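3.2 Colour names for everyday dishes and vegetables

The most rewarding part of the study was seeing how freely people name ordinary colours. We asked 125 adults in two towns, Domeo and Kastska, to label kitchen colours in their own words, with no list to pick from. They gave us 262 different names! Purple was the richest patch by far (plum, grape, wine, beetroot, and of course eggplant or aubergine), and many people reached for a food before they reached for a plain colour word.

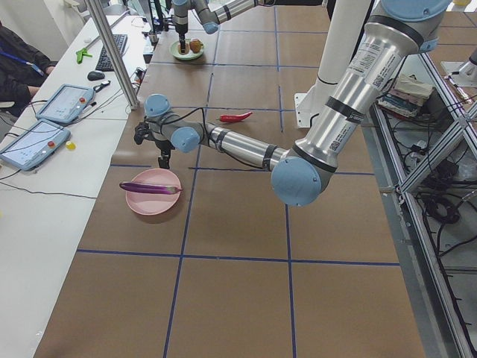
Pink drew far fewer food names. Most people stopped at "pink" or "light pink", and only 19 went on to something like salmon or musk. We had expected the opposite, and we're delighted to have been wrong, as it gives the next round of interviews a much better starting point.

Pale greens split the two towns neatly. Speakers in Domeo favoured "mint", while those in Kastska liked "pistachio" or "celery", even for the same paint chip seen in the same light. Age made little difference here, though cooks used longer names than everyone else.

Figure 4. A pale green plate on a table marked with dark blue tape.
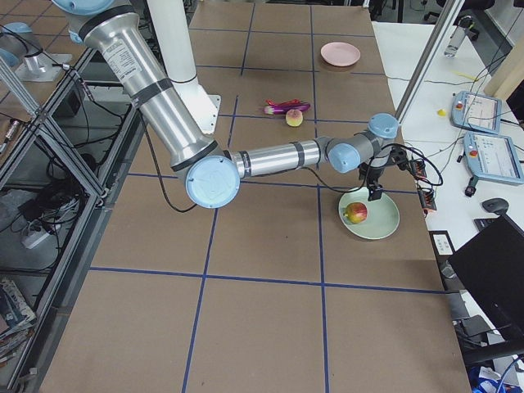

3.3 Changes in naming over a week

We went back to 20 of the speakers in May and showed them the same chips in a new order. Their purples wandered wonderfully, but their greens hardly moved.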